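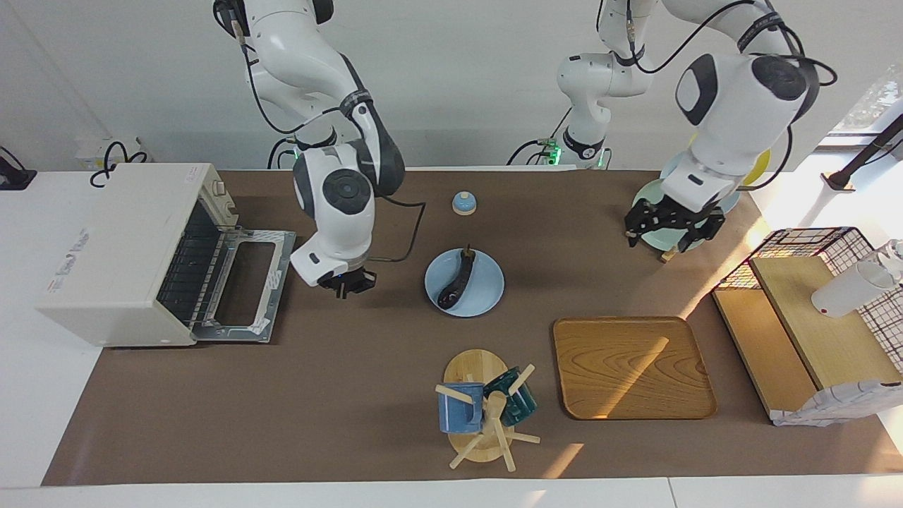 Toaster oven, door down, and the green plate. Bell in the middle.

Tue 3 April

Quick one as I've got to be out of the house by six and I still haven't found my other shoe.

So, the little oven. Lots of you asked after the last post (well, Hatice asked, twice) whether I'd still recommend cooking in one instead of heating up the big oven for two fish fingers. Yes. Mostly yes. It's the cream one with the knobs up at the top corner and I've got very fond of it.

Things I've learned so far. The door folds right down flat, so leave room in front. I didn't, first week, and had to shuffle a whole row of mugs along every time I wanted toast. Brown paper mat underneath was Anahera's suggestion, crumbs go on the paper, paper gets shaken out over the bin, done. Before that I was wiping the table four times a day and moaning about it.

Cheese on toast – brilliant. Jacket potatoes – slow, but fine if you start them in the microwave. Flapjacks, no. Burnt on top and raw in the middle, tried 14 minutes, then tried less, gave up and ate it with a spoon. If anyone has a flapjack recipe that works in a small oven please put it in the comments, I will be gratefull.

Plates. I'm down to the coloured ones now, the pale minty green and the yellow, and everything else has gone in a box for Aarti's new flat. I thought I'd miss the big white dinner plates and I haven't once. They never fitted the rack anyway. The green is my favourite, beans look lovely on it, don't ask me why that matters but it does.

And the bell! Light blue base, shiny dome, proper hotel desk ding. Marius gave it me for my birthday and I was rude about it at the time. Sorry Marius. It's now how everyone gets told tea is ready, works far better than me shouting up the stairs, and the dog comes too which is a mixed blesing.

Still to sort: the drawer with all the lids, somewhere to put the tray when it's hot, and a longer pair of tongs. I keep catching my knuckles on the wire rack. Want it all done before June when Mum comes.

Right, shoe. More at the weekend, probaly soup.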